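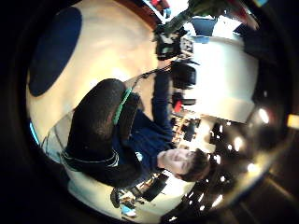

According to Nuwan Gunawardena, replying to my post from last night, the Vondale bus has never once been late, it's just that the timetable is early. I've thought about this all morning and I'm starting to think he should be running the transit authority.

Some background for anyone who joined after the ferry posts. The 84 goes from Vondale to Costdale by way of every cul-de-sac in between. The printed trip time is 14 minutes. I have had shorter dental appointments.

The stop outside the library has a plaque saying there's been a coach service along this road since 1876. I believe my driver this morning was waiting for the original passengers.

Someone in the replies wants to know why I don't drive. I did drive. Then I found out what parking costs in the centre of Costdale, and now I have opinions about buses.

The new shelter is lovely, by the way. Glass roof, glass sides, a bench angled so that you slide gently off it toward the gutter. In October the rain comes in under the sides and collects where your feet go.

They've also put in a screen. It has three settings: Due, Delayed, and a message thanking us for our patience. Yesterday it said Due for so long that a woman with a grocery cart started saying it out loud in different accents.

To be fair to the 84, when it does turn up, two of them turn up. You get your pick. Everyone gets on the first one and stands in each other's armpits while the second follows behind like a hearse.

Public consultation on the route changes closes Friday, June 4, 2021. The form allows 100 words. I used up most of mine on the cul-de-sacs and had to finish with "also the bench".

Option B cuts out Rathnayake Crescent, which I'd support if I didn't have an aunt on Rathnayake Crescent who reads these.

Hi Auntie. I'm for Option A.

Nuwan's back. He says if they move the stop he'll have to start leaving the house on time. Fill in the form, please, for his neighbours' sake if not mine.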